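Comunidade Relus › Dois braços › Falhas e segurança

Garra esquerda escorrega no cabo da pá e entra em parada de proteção

jovville35
18 de setembro de 2024

Oi, pessoal! Estou adorando montar a tarefa de varrer com dois braços, mas empaquei numa falha. O esquerdo segura a pá, o direito pega a escova apoiada no escorredor. 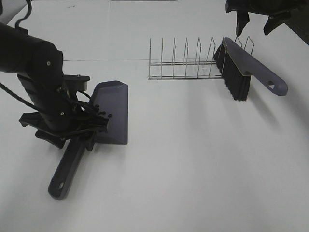
Em 20 tentativas, a parada de proteção disparou 35% das vezes, sempre no esquerdo, com erro de força no punho. A pá gira no cabo e a borda raspa na mesa. Posição inicial dos objetos:

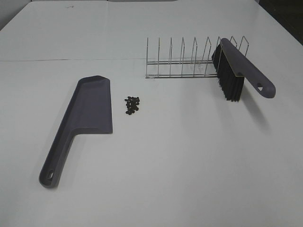 Já refiz o zero do sensor e troquei as pontas dos dedos, e nada. Alguém já passou por isso?

Pleltetti

Já!! Que projeto legal! Pegue o cabo bem junto da pá, senão ela vira alavanca, e suba 2 mm antes de avançar. Não aumente o limite de força para calar o erro, por favor, a parada está fazendo o trabalho dela.

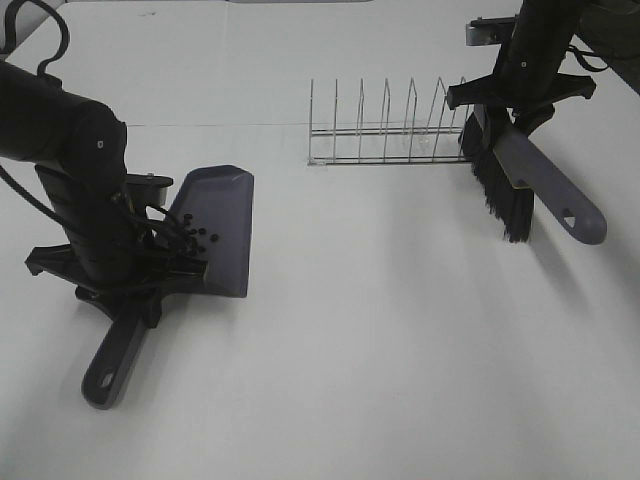 Pá na garra esquerda com os grãos dentro, escova na direita.

Confira também a folga do cabo elétrico no punho. O meu puxava o sensor!

ellis_oficina

reinicia o controlador que passa

Relus_fã

Reiniciar só limpa o alarme, o erro volta. Olhe a altura do dedo de baixo quando a pá está na mesa: se ele encosta no tampo, a força sobe na hora.

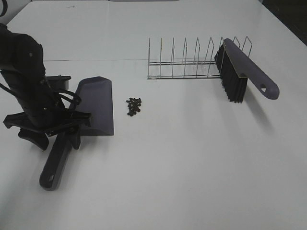 Pá na mesa, com a garra sobre o cabo.

Teste em velocidade baixa, com a mão no botão de emergência, e conte pra gente!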